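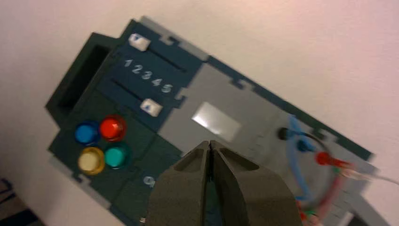 Sun 22 October. Kofi Sarpong wants me to believe a box of buttons is going to change how people learn to use their hands again. I said I'd look at it with an open mind, and I did look. What I saw was four push buttons, two sliders with little white knobs and a row of numbers from 1 to 5 between them. My nephew had something like it when he was a toddler, and it played a song. The board is handsomer, I'll grant that. Whoever picked the dark green knew what they were doing, and the red button has a shine on it that makes you want to press it, so there's one point to Kofi.

He calls it the Gretidar. The name alone put me off. He has been on about it since April, when he and Dzifa Opoku decided the center needed a "practice board" for the Tuesday hand group, and he talks about it as if it had come down from a mountain. I asked what it does that a light switch, a jar lid and a coat zipper don't do. He said it puts everything in one place. So does my kitchen.

And the price. He let it slip on the phone, then tried to un-slip it: 2000. For that money I could buy every person in the group a very good set of jars.

I'm trying to write down what I really think before lunch at Araba's, where I'll be talked out of it. Araba likes anything new. She liked the Dukia too, the reading lamp that was supposed to help us all sleep, and hers has been in the hall closet with the vacuum bags for I don't know how long.

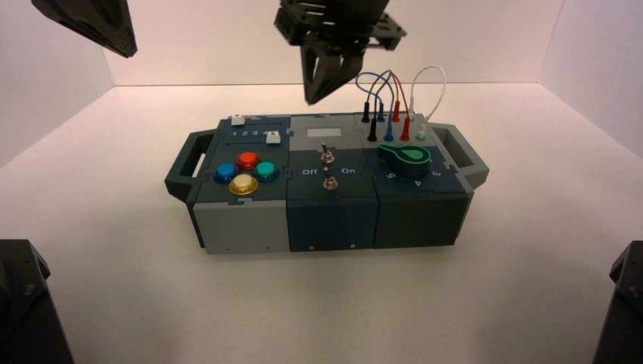 My own test for anything meant for stiff hands is whether you could carry it across a room without help. Most things fail. The exercise kit from Fashola came in a carton so smooth I had to hug it. I was ready to say the same about Kofi's board, but it has a handle at each end, proper open loops you could get your fingers through, and the three sections are joined together like jigsaw pieces. All right. Somebody thought about that part. I'd still want to know what it weighs, and when I asked him he said "not much," which from Kofi could mean anything, as he also says that about his suitcase.

The joints bother me a bit. If the sections are meant to come apart, then they'll come apart, and one will end up in a cupboard and another in somebody's car. If they aren't, then why make them look as if they are? He didn't have an answer. He said Nesma would know.

So I called Nesma Abdelaziz, who spent 2 years doing hand therapy at Cistora and has less patience for gadgets than I do. I expected an ally. She said a board like that is fine for what it is: pushing, sliding, turning, flipping. She said people give up on exercises mostly out of boredom, and that a switch with a good click will keep some of them going a week longer than a rubber ball will. I asked what happens after the week. She laughed and said that was the question.

She also said I should stop calling it a toy in front of the group. Noted. I'm not sure I'll manage it.

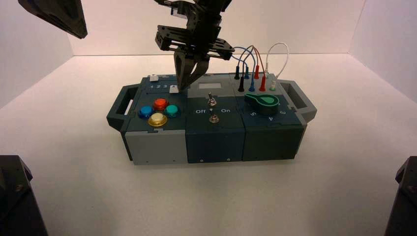
*The Gretidar: buttons on the left, the Off/On switch in the middle, the green knob on the right.*

I keep going back to that middle part. There's a small display window behind the switch and it's blank. I'd like to know what it's supposed to show. A score? I can hear Yayra Amoah already, reading hers out to the whole table. If it keeps time, we'll have two people racing and four people sulking, and I'll be the one making the coffee and smoothing it over. If it shows nothing at all, then I'd like to know what we're paying for.

The knob I don't mind. It's big and bright and pointed, so you'd know where it was aimed without your glasses. Turning is the thing I find hardest now, mornings especially. The stove is bad and the outside faucet is worse. I won't pretend I wouldn't try it. But a knob that moves freely on a board isn't a faucet that Harmon Street's hard water has been working on all summer, and I don't see how getting good at the first helps with the second. Nesma says it does, a little. Kofi says a lot. The truth is probably somewhere near Nesma.

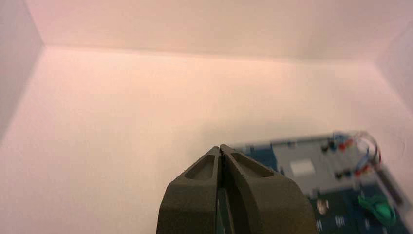 Lunch went as predicted. Araba had made the groundnut stew, which is an unfair way to win an argument. Dzifa came late with a folder. She thinks we could borrow the thing for a month before anybody signs anything, and I said that was the first sensible idea I'd heard on the subject, and Kofi looked so pleased that I saw too late I had agreed to something.

My conditions, which I made Dzifa write on the folder: no scores read out loud, no certificates, and everyone keeps doing the jar lids. Kofi objected to the jar lids. I held firm. I also want someone to tell me what it costs to fix when a button sticks, and I don't want to hear that they never stick.

Hands sore tonight from the drive home. Did the rubber ball for a while in front of the news and was bored by the weather report, so Nesma has a point there too. Must call her back about the wrist splint and return Araba's dish.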